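Chapter 8
Two Arms on One Table

By the end of the last chapter you had a single arm that could be moved by hand, record the movement and play it back. Many household jobs need more than that. Holding a bowl still while something is dropped into it is awkward with one hand, and it is just as awkward with one gripper. In this chapter we add a second arm and mount both on the same table.

The build follows the one made by Thandeka Magagula and Asger Hafþórsson in the shared workshop at Burport. They started in February with one arm and had the pair running by 23rd August. Most of that time went on mounting, cabling and software settings. The second arm itself went together in two evenings, as the parts were the same as those of the first.

What you will need

A second set of printed parts, motors and screws, as listed in Chapter 3. A table with a flat, dark, dull top; a shiny one gives the cameras trouble. Two clamps for each base. A power supply for each arm – do not try to run both from one. A wrist camera for each arm, with a cable long enough to reach the computer when the arm is fully stretched out. Magagula and Hafþórsson used the Lendel control board on both arms and kept a spare, and they used it.

8.1 Placing the bases

The distance between the two bases decides what the arms can do together. Set them too far apart and they can't both reach the middle of the table. Set them too close and the elbows knock. Begin with the bases 40 centimetres further apart than the width of one base, clamp them lightly, and move both arms by hand through the whole of their reach. Mark with chalk the area that both grippers can touch. We will call this the shared area, and nearly all the exercises in the chapter take place inside it.

Once you are content with the spacing, tighten the clamps and measure from the front left corner of the table to the centre of each base. Write the figures down. If a base gets moved later, every recorded movement will be off by the same amount.

8.2 Cables

Leave a loop of slack at each joint. A cable pulled tight at the wrist will come out of its socket sooner or later, usually in the middle of a recording. The loop should be big enough for the wrist to turn fully both ways, but small enough to stay clear of the other arm.

8.3 Objects for the first exercises

Choose light things that can be dropped without harm. Plastic cups, bowls and toy food are all good, and so is a kitchen tool with a handle the fingers can close on. Tall objects are harder than they look, as a gripper coming in low tends to tip them over. Put a cup in a stand for the first few sessions and take the stand away when your recordings have become steadier.

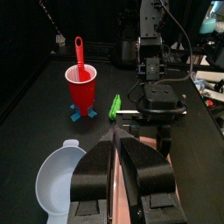
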